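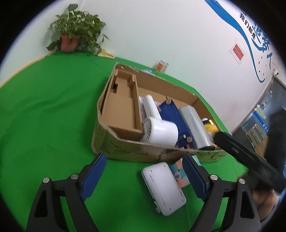

Halletora Community Help
Home > Shop and Workroom > Machines and Automation

Can a robot unpack and sort a box of mixed small items yet, or is this still a demo trick?

returns_desk_dindlow
Posted Apr 10, 2026

We run a small resale and repair shop in Dindlow. A good part of every morning goes into one chore: open a cardboard box somebody has filled with whatever was in the drawer, take the things out one at a time, and put each one where it belongs. Hair dryers, toys, half-used bottles, plastic cases with something inside or nothing inside, folded papers, bits of packaging that look like products and products that look like bits of packaging. No two boxes are alike. Most are beat up from being used several times already.

A sales rep from Doucette came by and wants to put a two-arm station on our bench for $729 a month on a trial lease. He showed me a video on his phone. In it the arms take things out of a box and set them in bins, very smooth, nice music. I asked whether it was sped up and he said "a little." I asked whether the arms had seen those things before and he started talking about the model learning from thousands of hours of people doing chores.

I'm not against it. My wrists would love it. But I've bought a label printer that was going to save us an hour a day and a folding table that was going to fold itself, and I'm still carrying both around. What I'd like to hear from people who have been near one of these:

Can it reach into a box where things are leaning on each other and get one out without dragging the rest?

Does it know when to stop, say with a bottle that has a loose cap?

How much of my day would go into watching it?

We get 16 boxes on a normal morning. I don't need it to be fast, I need it to not make a second job.

3 replies

grunden_bench_2
Reply marked helpful by the poster

I'd hold off on signing. I work at Grunden, which is a parts and returns shop a good bit bigger than yours, and we had a two-arm setup on a bench from June until the lease ran out. Different maker from yours, same sort of pitch. I kept a tally because I was the one who had to stand there.

The short version is that it could do the easy half of the chore fairly well and made the hard half slower.

Easy meant a stiff object with flat sides and some air around it. A puzzle cube on an open bench is about as kind a thing as you can hand one of these machines. So is a plastic case lying flat. It would line up, close, lift, move over, let go, and if you only watched that part you'd sign anything.

Then comes the box. Walls get in the way of the wrist. Ours wanted to come at everything from straight above, and a box that's deeper than the fingers are long leaves it nowhere to put its knuckles. If a cylinder was standing up in the corner it would bump the flap, back off, try again, bump the flap. A person tips the box toward themselves without thinking about it. Ours had no idea the box was a thing it could tip. When we tipped the box beforehand it did better, but then I was preparing boxes for a robot, and that took me nearly as long as emptying them.

Leaning things were the worst. Say a dryer is resting on a flat panel and the panel is holding up a bottle. You or I put one hand on the panel and lift the dryer with the other. The two arms we had were sold as working together, and they did on tasks somebody had trained them on, like holding a bag open. Holding one item still so another could come out happened now and then, and I could never tell you whether it meant to.

My tally covered 232 items over the stretch when I was being careful about it. I'm not going to give you a success rate, for the simple reason that I stepped in whenever I got nervous, and I got nervous a lot. Any rate I gave you would be half about me. When a vendor gives you a rate, ask who was allowed to step in and what that did to the count. I asked ours and got a brochure.

On knowing when to stop: it can feel that it's squeezing something, to a point. It can't tell that a cap is loose. It picked bottles up by the cap if the cap was what it saw first. We had one open on the bench and after that I tightened every cap myself before the box went in.

Shiny things gave it trouble too. Clear tape, polished cylinders, anything in a clear sleeve. It would close its fingers next to the thing instead of on it. Soft pads on the fingertips helped with slick surfaces once it was in the right place, so if they offer you a choice of tips, get the grippy ones and ask what replacements cost. Ours wore smooth sooner than I'd have guessed.

What I would do in your place is tell the rep you'd like to see it empty three of your boxes, on your bench, packed by you, with his hands in his pockets. Don't let him look inside first. If he agrees you'll know a lot in twenty minutes. If he wants to take the boxes away and come back in a month, you know something too.

Comment from returns_desk_dindlow:
Thank you, the question about who was allowed to step in is the one I didn't know to ask. Did yours ever sort, or only empty?

Comment from grunden_bench_2:
It sorted by what it thought the thing was, which was better than I expected. It read big print on packages fine. It was bad at "empty case" versus "case with something in it" because you have to lift it or shake it and it never did. It also threw away a perfectly good cardboard insert and kept a folded piece of scrap, so we took "trash" off its list and did that part ourselves.

plugitin16

You people are too negative. This stuff is moving so fast, a year ago they couldn't do laundry and now they can do laundry. There are videos. My cousin's company has robots and they run all night. Get the lease, worst case you send it back. By the time you have it set up there'll be an update anyway.

Comment from returns_desk_dindlow:
What do the robots at your cousin's company do all night?

Comment from plugitin16:
Move pallets I think

slowhands_workroom

I'm on the other end of this from grunden_bench_2, and I agree with most of it. I spent a winter doing paid sessions where you do chores by hand with a gripper tool so that a machine can be trained on it later. Pack a box, unpack a box, put the cube away, hang up the cloth. I've also watched a few of the results being tried out.

Two things from that side that may help you decide.

First, doing your chore with two squeezing fingers in place of a hand is a real education. Try it with a pair of kitchen tongs in each fist. Take one of your ordinary boxes and empty it with the tongs only. You'll find out within a few minutes which of your items are the trouble, and they're mostly the same ones that trouble the arms. For me it was anything wide and smooth that I could only get an edge of, thin flat things lying on the bottom, and paper packets caught behind a handle. I had years of knowing what a dryer weighs and where it's heavy, and I still dropped them, since the heavy end swings down the moment you grab the light end. The machine has none of those years. It has recordings of people like me dropping dryers and then getting it right on the next go.

Second, what these systems learn is closer to "what people did when it looked like this" than to any notion of what a box is for. In my sessions the objects got repeated. Same cubes, same bottles, moved about and put back. So when somebody shows you a machine that handles a cube nicely, I'd want to know how many cubes it has met. Your boxes are full of things it hasn't. They do carry over some skill to new objects, more than I thought they would when I started, and I don't want to pretend otherwise. But "some" has to survive sixteen boxes in a row with you being able to turn your back, and I haven't seen that.

Where I'd part ways a little with the reply above is the idea that it's no use to a small shop. If you had a narrower job, one bin of one kind of thing in shallow trays, I think it could pay for itself. Testing chargers, say, or putting matching cases into matching slots. Could you split the chore? You empty the box onto a padded cloth, which is the quick part for a person, and the arms take it from there with everything spread out. I don't know whether that saves you enough to matter. At $729 a month it would need to give you back a fair piece of each morning, and you'd have to keep half an eye on it.

Ask Doucette these before they come back:

How many times may it retry before it calls for help, and how does it call?
What does it do with an item it can't name?
Who cleans up and restarts it after a spill, and does that take a laptop?
Is the monthly price the same after the trial?
Are recordings made on your bench sent anywhere, and can you say no? (Some of what comes in those boxes has people's names and addresses on it.)

That last one matters more than it sounds. Read the lease for it.

Comment from grunden_bench_2:
Seconding the tongs. Everybody on our bench should have done that before the pitch meeting.

Comment from returns_desk_dindlow:
Did the tongs. Got the small stuff out, lost a bottle behind the bench, gave up on the papers at the bottom. I've told the rep he can come and do three of our boxes and I've already taped them shut. He's checking with his manager. Will post here if they show up.

This thread is open for replies. Sign in to Halletora to answer or follow.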